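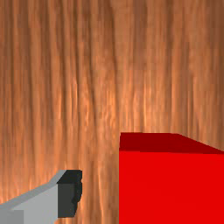 The Newsletter That Went Back to Forty Lines

When Sinéad Ó Conaill took over the marketing of Duggan, a family firm that sells walking boots and rain jackets from two shops and one website, she inherited a mailing list with 3926 addresses on it. She was told it was the most valuable thing in the office. She was also told that it did not work.

Both statements were true. The list had grown slowly over many years, mostly from people who wrote their address on a card beside the till. But each month fewer of them opened the newsletter, and in February only 900 did. The shop's answer until then had been to send more. One letter a month became one a week, and before Christmas there was a period when customers received something every second morning.

"I was a customer myself before I worked here," Ó Conaill told me. "I had stopped reading it. I did not unsubscribe, I only stopped seeing it. It was like the sound of the fridge."

I have thought about the fridge often while preparing this article. Most people who work with email marketing speak about the unsubscribe button as the enemy, and they watch this number with fear. But a person who unsubscribes has at least looked at your letter and taken a decision. The larger group is the silent one. They remain on the list, they make it look big in the yearly report, and your letters go past them every week.

Ó Conaill had used email software in her former job, at a travel agency, and she knew what was usual. You divide the list into groups, you write two subject lines and test them against each other, you put the reader's first name at the top. She tried all of this in her first three months. The first name caused some trouble. Many of the old cards had been filled in by hand and typed by someone in a hurry, and a good number of customers were greeted by their surname, or by the first line of their address. One man was addressed as "Dear Apartment" and wrote back, quite friendly, signing with the same name.

She then asked for help from outside. Conall Ó Súilleabháin has advised small shops on their mailings for many years, and he works alone, from a room over a chemist's. He asked her to print the last ten newsletters and put them on the floor. Then he asked her to mark with a pen every sentence that a customer could not have guessed before opening.

"There were four," she said. "In ten newsletters. One of them was the opening hours on a bank holiday."

What remained was the language we all know. New season arrivals were here. It was the last chance, and the week after it was the last chance again. Ó Súilleabháin does not think such phrases are dishonest, but he compares them with a neighbour who rings your bell every day to say that he has a bell too. I am not certain the comparison is perfect. Still, I understood him.

His proposal was simple and the owners did not like it. The newsletter would go out once in 21 days. It would have no more than forty lines, plain text, with one photograph at most. It would be signed by a real person from the shop, and answers would go to that person and be read. And before the first of these new letters, everybody on the list who had not opened anything for a year would receive a short message asking if they wished to stay. Those who did not reply would be removed.

It was the last point that made the discussion long. Liam Quinlan, who keeps the accounts at Duggan and has been there longer than the present website, was against it from the beginning. His argument deserves to be reported fairly. An address costs almost nothing to keep, he said, and a person who does not open a letter this year may need boots the next. He has seen customers come back after a very long time. Why should the shop throw away the card they filled in?

Ó Súilleabháin answered him with the mail providers. The companies that run our inboxes pay attention to how people treat a sender's letters. If most of them lie unopened, the next letter has a bigger chance to land in the junk folder, also for the readers who do want it. So the sleeping addresses are not free. They are paid for by the good ones.

Quinlan was not fully convinced, and he told me so. In the end they agreed that the removed addresses would be kept in a separate file for a limited time and not written to, which pleased no one very much but allowed the work to begin.

The first new letter was written by Yến Khương, who works on the shop floor and repairs boots two mornings a week. She had never written anything for customers before. Her subject was how to dry wet boots, and why the radiator is the worst place for them. She explained how to stuff them with newspaper, how often to change it, and which part of the boot cracks first when people are impatient. At the bottom she mentioned that the shop sells a wax, and gave the price. There was no button to press.

I asked her if it had been difficult. She said that she wrote it the way she says it at the counter, and that Ó Conaill had only corrected the commas. "I say it so many times a day," she said. "It was strange that it was never in the letter."

Many people answered her. Some had questions about a particular pair of boots, and some wanted to defend the radiator. An older customer described a method with dry rice which Khương had not heard of and does not recommend. For two days she did little else but reply, and this is a cost that should be mentioned, because articles about good marketing often forget it. If you invite people to write, somebody must sit down and write back. Duggan now gives her paid hours for it. For a shop with a smaller staff that could be a serious obstacle.

Not everyone in the trade agrees that this is the way. Bernadette Fitzgerald manages campaigns at Okex, an agency with mostly larger clients, and she was patient with my questions. She sends often, she told me, and for many of her clients it is right. One of them, the discount household shop Sitell, has readers who want the offers and complain if they come late. With Tornow, a maker of garden furniture, she tried a slower rhythm and sales in spring were weaker, so they returned to the old one.

"People in small shops hear that less is more and they are relieved, because less is also less work," she said. "But a long silence is dangerous too. If I hear from you only now and then, I may forget that I ever asked for it, and then I press the spam button."

She gives one piece of advice to all her clients, whatever their rhythm, and here she and Ó Súilleabháin meet. Tell people at the moment they sign up how often you will write, and then keep to it. Most complaints that reach her desk concern a promise like this which was broken, usually in the weeks before Christmas, when a manager becomes nervous about the numbers.

At Duggan the new letter has gone out 7 times. Ó Conaill prefers not to speak about the sales yet, as the weather has been so wet that everybody buys jackets anyway, with or without a newsletter. The list is much shorter than it was. She looks at the share of letters opened, which is higher, but she admits that this number can be misleading, because some email programs open everything by themselves in the background. She trusts the replies more. She keeps them in a folder, sorted by subject, and the folder on laces is larger than she expected.

The card beside the till is still there. It has been printed again, with a new line under the space for the address: "We will write every three weeks. Yến will probably be the one who answers." Quinlan asked for the word "probably", in case she goes on holiday.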